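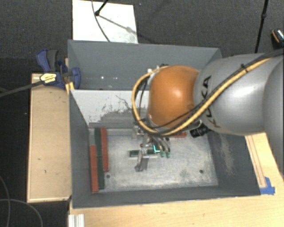 How many people can go out in the Gurano canoe?

Three adults, or two adults and a couple of smaller children, with room left for lunch and a dry bag.

The Gurano Touring Canoe
Available to guests at Davari Lake Cabins and to visitors staying nearby

We love this boat! The Gurano is the canoe we reach for ourselves when there's an evening free, and it has become the one returning guests ask for by name when they book their cabin. It's wide and steady, it sits nicely in the water with a full load, and it still moves along at a good clip once you find a rhythm together. If you have never been in a canoe before, start with this one. If you grew up in canoes, you'll enjoy it too (my brother-in-law did and he's hard to please about boats).

The hull is green on the outside and tan on the inside, with ash gunwales and webbed seats front and back. The middle seat lifts out. Most families leave it in, but if there are two of you heading off with camping gear, ask us to take it out before you launch and you'll have a great big open space for your bags and cooler.

Where you can take it

Every cabin is a short walk from the dock, and from the dock the whole of Bagheri Lake is open to you. The north shore is the pretty one – lots of small inlets, granite you can climb out onto, loons early in the day if you're quiet. The Selik Narrows are at the far west end and lead through to the upper lake, where there are no roads at all and the swimming is wonderful. Getting there and back with a long lunch on the beach makes a very full day for most people, so pack more food than you think you want.

The east end near the public boat ramp gets busy in the afternoon with motorboats. You can certainly paddle there, just keep close to shore and turn your bow into any wake that comes your way.

Please stay off the spillway side of the lake. It's marked with orange buoys and you shouldn't go past them in any kind of boat.

What comes with it

Paddles for everyone in your group, in wood, sized when you pick up
Life jackets, from toddler through adult extra large
A bailer and sponge
A waterproof lake map with the landings and picnic spots marked
A whistle on a cord
One large dry bag (extra ones are at the front desk)
Foam blocks and straps if you're putting it on your own car

We also have clip-on seat backs. They're worth having if you're going to be out all day, and they're included, but we only have a few, so mention it when you reserve.

Rates

Cabin guests have the canoe free for one day of any stay. After that, or if you're staying somewhere else on the lake, it's $120 for three days. Weekly guests can keep it at their cabin for the full stay at the same price, and I really think that's the best way to do it. You wake up, the lake is flat, and off you go before breakfast.

You can pick up any time after the front desk opens, and we ask for it back at the dock by 4 in the afternoon on your last day. If you're running late because the wind came up, stay put somewhere safe and call us. There's no late charge for weather.

We don't take a deposit from cabin guests. For everyone else we'll hold a card and let it go when the boat comes back. Scratches on the bottom are normal, so don't lose any sleep over them.

Bringing children

Kids do great in the Gurano. The middle is roomy enough for two little ones to sit side by side on a cushion, and they can trail a hand in the water without tipping anybody out. Everyone under 13 wears a life jacket the whole time they're on the water. We'd love for the grown-ups to do the same, and at the very least there must be one in the boat for each person.

For very small children we suggest sticking to Otter Bay, just left of the dock. It's shallow and sheltered, the bottom is sandy, and you can see the cabins from everywhere in it.

Dogs are welcome! Bring an old towel for yours to stand on, as the floor gets slick under wet paws.

A first lesson

Omid Taheri runs a free canoe hour from the dock most mornings through the summer, and it is so much fun. He covers getting in and out, the forward stroke, steering from the stern, and what to do if you tip over, with a chance to try that last part if it's warm. Bring a change of clothes. Omid also knows every landing on the lake, so if you're planning the trip through the Narrows, talk to him first about where to stop and what the wind is likely to do.

Season

The canoes go in the water in May, as soon as the docks are back in place, and come out when the leaves are down. Early season is gorgeous and very quiet, but the lake is cold then, so dress for the water and stay near shore. Fall is my own favorite. The hills above the Narrows turn all at once, and you can often have the upper lake to yourselves.

Carrying it on your car

You're welcome to take the Gurano to one of the other lakes nearby. It rides well on foam blocks on most cars and better on a proper rack. Two people can lift it, though three makes it easy, and someone from the front desk will gladly come out and help you load. We'll show you how to tie the bow and stern lines before you leave. Check the straps after the first few miles, and again if you stop for gas.

Reserving

Add the canoe to your cabin booking using the extras box, or call the front desk. July and August fill up early, the holiday weeks especially. If all the Guranos are out, we'll put your name on the list and offer you a pair of kayaks in the meantime – they're faster and a bit wetter, and plenty of guests end up keeping them.

Rates and times updated 2/19/19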